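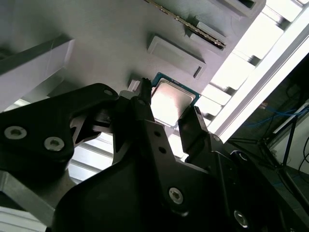
Desktop processor, green underneath and silver on top.

The Year I Kept My Old Computer
By Jailson Quintana
03/12/2025 - 4 min read

My mother kept a sewing machine going for most of my childhood with a butter knife and a can of oil, and I think of her every time I catch myself shopping for a new computer at midnight. I was doing it again in February. My old desktop had gotten slow and I had talked myself into a shiny Vollness with a price I won't repeat in case my wife reads this (hello, dear).

Then I drove out to Trullstead to see my uncle, who is 67 and still wears the same brown coat he wore to my high school graduation. He asked what was wrong with the computer. I said it was old. He asked again what was wrong with it, and I had to think about that over two cups of coffee and a good deal of his cornbread.

So I went home and cleaned it instead. I spent a whole rainy Saturday at the kitchen table deleting photos of parking spots and reading up on what more memory would do for me. The used shop on Villanueva Street had a stick for $20, and the young man at the counter was so patient with my questions that I went back the next week with a pie.

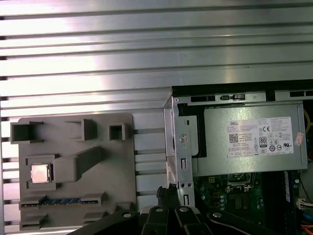
CPU and RAM, each in its own spot in a gray tray.

I would love to tell you it runs like new. It runs like a car with decent tires, and I am happy with that! I still make tea while it starts up, but I used to do that anyway.

What surprised me is how it spread to the rest of the house. I glued the sole back on my walking shoes. We had the porch chair recaned for $50, and now the cat, Siso, has claimed it and looks at us as if we did it for her. I even dug out my mother's oil can - the spout is bent, but it pours just fine - and went after the hinge on the pantry door, and my wife says she misses the squeak because it told her when I was at the cookies.

Next up is the toaster. Wish me luck.

Recent posts
Cornbread, Two Ways
A Long Walk in Trullstead
What to Do With a Drawer Full of Keys
My Mother's Button Jar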